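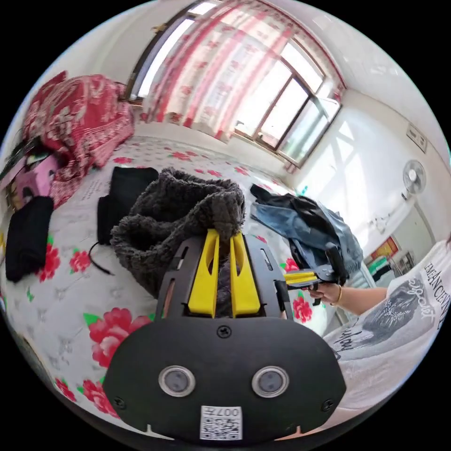
# The Cheapest Boat on the Lake

Every spring a certain kind of person looks at a boat under a tarp and sees a bargain. I am that kind of person. In April I paid $2,000 for a 21-foot Saka cuddy cabin that had spent the better part of a decade behind a shed near Gindesby, and the seller helped me hitch it up with a speed I should have found insulting.

The ad said "ran when parked." So did the Titanic, more or less.

You don't buy an old boat so much as adopt its previous owner's opinions. Mine believed in household caulking. He believed in it around the windows, under the cleats and, in one stirring passage, across the bilge pump. The trailer lights worked on the left. The upholstery had gone the colour of weak tea and gave way when sat on, with a sigh I came to share.

Friends suggested a survey. I suggested that a survey costs money, and that I had a flashlight. By the May long weekend I'd found the soft spot in the transom with my thumb.

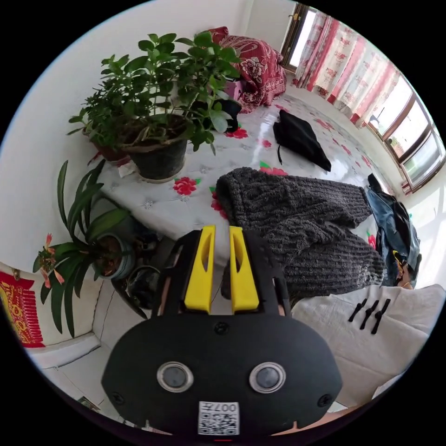
*A bed with a rose-print bedspread and a gray sweater*

The club takes in people like me. Dues are $103 a season, which buys a place on the hard, use of the pressure washer before 9 a.m., and all the advice you can stand. Most of the advice is to sell. The rest concerns epoxy.

I rebuilt the transom under a blue tarp while it rained for most of June. The outboard, a Sumenen of great age and firm character, needed a carburetor kit, an impeller and a propeller that hadn't met a rock. It started on the 18th pull. I know because my shoulder kept the tally. Then it stopped, having made its point.

We launched in July. She floated level, if you stood on the correct side, and we reached the far shore in time for a sandwich. I've never enjoyed a sandwich so much, or paid so much for one.
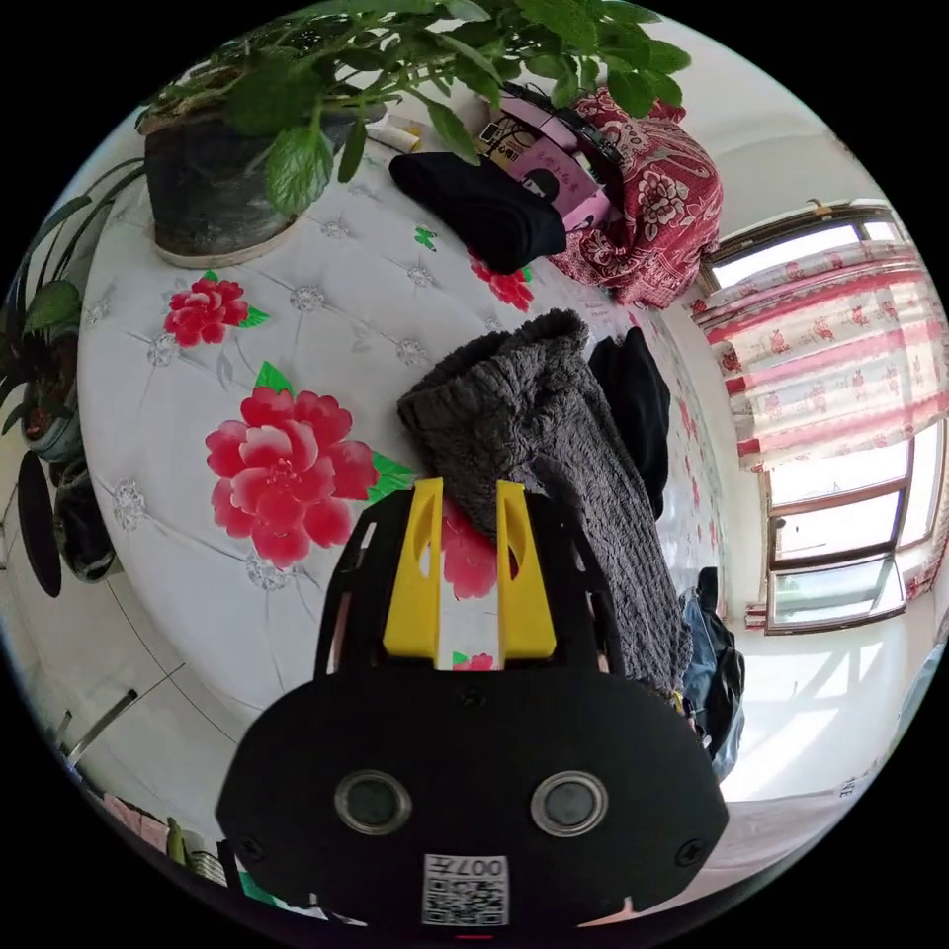
One reader of our newsletter wrote in to say that a cheap boat is fine as long as you keep the receipts in a drawer and never, ever add them up, and that the second one goes much faster because by then you own the clamps.

I do own the clamps now. There's a sloop behind the marina with a tree growing through the cockpit, and the fellow says he'd take an offer.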